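About Us

Hello! I'm Imelda Sison and I run Nenell, a little cider and perry maker on the edge of Velbridge. I started with one press, 3 second-hand barrels and far too many apples from my aunt's trees, and I've been at it for 11 years now (my back says longer).

We press every October, mostly Clotaline pears and whatever bittersweet apples the Salazar orchard can spare us. Everything ferments on its own wild yeast and then sits in oak until I like the taste of it, so please don't ask me for a release date! A good year gives us 2,000 litres. The 2022 perry came to just 239 bottles and I still get emails asking if there's one left. There isn't, sorry.

You'll find us in a handful of pubs and bottle shops locally, and we post boxes all over the country.
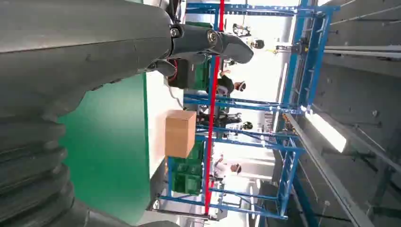 A closed box beside the green surface.

Want to come and try something? Drop me a line through the contact page and I'll put the kettle on, or open a bottle if it's past noon.

Page updated 11 December 2024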